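Print this page | E-mail this article

The Dullest Job in Robotics Is the One That Matters
By Laine Hunt

My job title has the word "learning" in it, which leads people at parties to assume that I teach. I don't. I put candy in gift bags with a robot arm, over and over, so that a computer may someday do it without me. I have done this for 14 months, and I have opinions.

The main one is that we talk about the wrong end of the business. Open any article on household robots and you get the model: how big it is, how cleverly it was trained, how it folded a towel in front of investors. The examples it learned from get half a sentence, usually with the word "demonstrations" in it, as though they had been found lying in a field. Somebody made those. Somebody drove an arm to a pack of candy, closed the fingers, lifted, missed the bag, swore quietly and went back for it.

At Miston, where I work, a good shift is 50 usable episodes. Our bag-packing set stands at 3,076. Of those, 562 were marked "poor" by a reviewer, and I would like to spend the rest of this column defending them.

A poor episode is one where the person driving hesitated, or dropped the pack, or nudged the bag over and had to fix it. The old advice, which I was given on my first morning by people who meant well, was to throw these out. You want the machine to copy your best work, the thinking goes, so you show it only your best work. It sounds sensible. It is also how you raise a robot that has never seen a mistake and has no idea what to do after its first one. It will knock a bag sideways and then carry on, with perfect form, placing candy in the spot where the bag used to be. I have watched this. It has a certain dignity.

So I keep the fumbles, provided they end in a recovery. If I drop a pack and pick it up again, that is two lessons for the price of one. If I drop a pack and it goes under the table, fine, throw that one out.

My second complaint is tidiness. Engineers like a clean setup. Left alone, they will give you one box, one brown cube to put in it, and a table the color of nothing. We had a setup like that for our first few months, called Peng for reasons that predate me, and the arm got very good at it. Then in May we handed it a real gift bag and a bag of jelly beans, and it behaved like a man who has trained for the marathon on an escalator.

Real things are annoying, and the annoyance is what we are paying for. A paper bag is open when it feels like it. Its rim crinkles. Its handles stand straight up in the path of anything you want to lower in. Candy packs slide over one another and land upside down, with the logo facing whichever way the software would least like. You could write rules for all this, and a firm called Custo did try, I'm told, and had a very handsome binder to show for it. Or you could shove the packs into a different mess each time and show the arm what a person does about it.

I favor the mess. I favor it even though I am the one who has to make it, which is harder than you'd think. Ask a person to scatter six packs at random and by the tenth try they have a style. Mine, according to a reviewer, is "always a bit to the right." I am told the robot has picked this up. 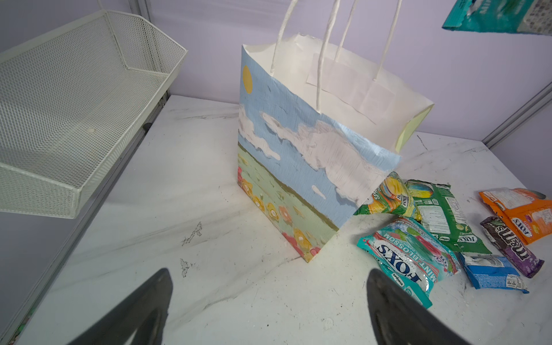 Fox's and M&M's packs beside the bag, ready for packing.

There is a school of thought, popular at a supplier of ours called Utel, that people like me will soon be unnecessary. Simulated bags, simulated candy, a million tries overnight. I have nothing against it, and I'd be glad of the rest. But somebody has to decide how a simulated paper handle bends, and when I asked how they planned to find out, they said they'd like to borrow our recordings.

What I would ask for is modest. Publish how the examples were gathered along with the results. Say how many people drove the arm, what got thrown out and who decided. Pay the drivers as if they were writing the textbook, seeing that they are. And give us a chair with a working back. Mine has been stuck leaning since the winter, always a bit to the right.

Last updated: 28/01/2021

This site uses cookies to remember your preferences. By continuing to browse you agree to our use of cookies.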